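Padded mailer

A padded mailer is a flexible envelope with a cushioning layer, used to send small goods by post. It is lighter than a cardboard box and takes up less room in a sack or van.

History

Early padded mailers were paper envelopes filled with shredded newsprint. The firm Stuvmont began selling a stitched version to booksellers in Bastberg, at first in a single size. Plastic mailers came later and were taken up by clothing sellers, who needed little cushioning but wanted protection from rain.

Materials

Most plastic mailers are made of polyethylene film. Paper types may be lined with bubble film or with layers of crimped paper. A survey by Morena Benedetti, published 2018-08-22, looked at 829 mailers sent through the town of Skerkus. Of these, 34 had split along a seam.

Sealing

Mailers are closed with an adhesive strip, staples or tape. Some have a second strip so that the customer can return the goods in the same bag.

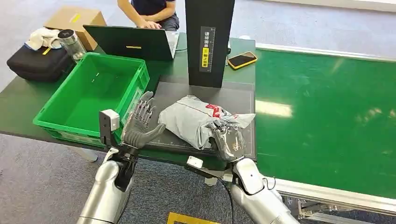
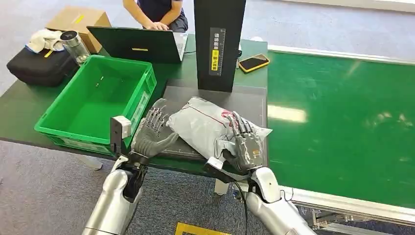 Plastic mailers on a work surface

Disposal

Plain plastic mailers can be recycled where film is collected. Mailers that join paper and plastic are harder to process, and many towns do not accept them. Paper labels are often removed first.

See also: Bubble wrap, Parcel post, Adeleke fold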